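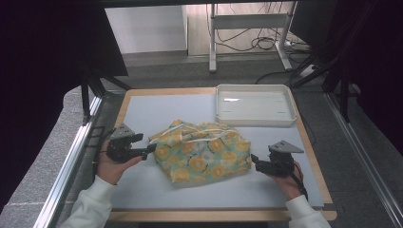
Bríd Mac Suibhne wrote to me that I should stop counting my English words, because the counting makes me slow. She has read this blog from the beginning and she is usually right, so I have thought about her letter for two weeks. I still count, but less.

I started my word notebook in February, when I moved to Drodum for the new job. The rule was simple. Every evening I wrote down the words I heard that day and did not know. At the end of the first month I had 655 words, and I was very proud. Now there are 872 and I am not so proud anymore, because many of them I have never used. I know "gutter" and "hinge" and "to dawdle". When do I say these words? My neighbor has one broken gutter and we have already spoken about it.

My wish was to reach 1000 before the end of summer. Bríd asked what will happen on the day I reach it, and I had no answer for her. Probably I would buy a cake.

So I changed the method a little. I choose five old words in the morning, and during the day I must say each of them to a real person. On the telephone also counts. Last week I told the woman in the bakery that I did not want to dawdle, and she laughed and gave me my bread very fast. The word "hinge" is still waiting.

The small words remain my biggest problem — on, in, at, by. I am on the bus but in the car. My father learned English from the radio in Barredo, and he says you must not ask why, you only listen until the wrong one hurts your ear. Mine do not hurt yet. I wrote "in the bus" to my manager yesterday and saw it only after I had sent it.

If you also keep a word notebook, please write to me how you repeat the old pages. I have tried paper cards and I lost half of them under the sofa. Bríd says she never kept any notebook for her Spanish, and I believe her, but she has a much better memory than me.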